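Open day at Wenora, part two: the sorting tables

So after the coffee and the badge mix-up (I spent the first half hour as someone called Pillai, sorry Pillai), we finally got into the big hall at Wenora. I'd been looking forward to this all January! Part one was mostly parking and speeches, so if you skipped it you're fine.

I'm a container person. My bathroom shelf at home is all jars inside bins inside a bigger bin, and I wanted to see how people who handle this stuff all day set up a table. Adi Siregar took our group round, and he talks fast, so my notes are a mess. What I did get down is that the building holds 1,000 bins on the shelves at the back and that they go through 300 jars on a busy Monday. I believe him, the stockroom was stacked to the ceiling.

The little jar with the light blue screw cap was my favorite thing on the table. It's clear, so you can see the pale tan bits inside, toothpicks or cotton swabs or something along those lines, and it's held up next to three black cylinders with little labels and marks on them. I would make those labels bigger if they were mine. 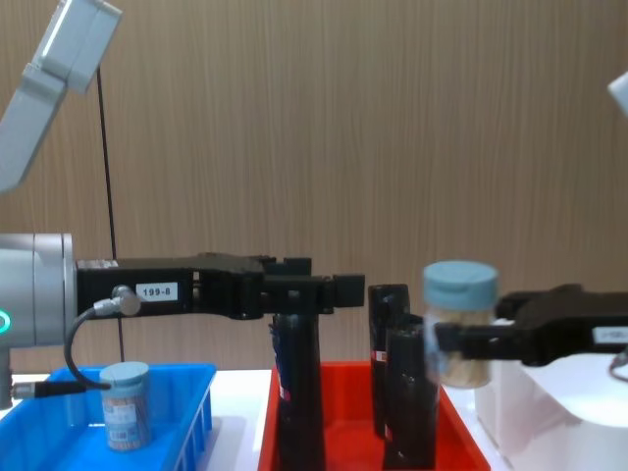 The bin table

I stayed at this one way too long and lost my group. It's a white tabletop against a wood wall, and the bins are plastic: a blue one, a red one, and a big whitish one you can half see through. The blue and red have ribbed sides, which I like because they're so much easier to grab with damp hands (ask me how I know). I have the same kind from Clekance at home, only in a sad beige.

Black cylinders go in the red bin, the tall ones standing up with a shorter one in front. I asked Adi if there was a rule about tall at the back and he said people just end up doing it that way. I do it with spice jars too! 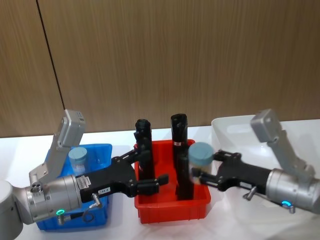 He also told me the Grotdale site has twice the shelf space, room for 2,000 bins, and they run their own open day later in the year. I've already put my name down, and my sister's, who doesn't know yet.

Lunch was a cheese roll and a very good plum cake from the canteen. Get there before noon if you go, the cake went fast and the line ran right out the door. Parking is free but the lower lot floods, so take the upper one and walk down the steps. I'll put the stockroom notes in part three once I can read my own handwriting.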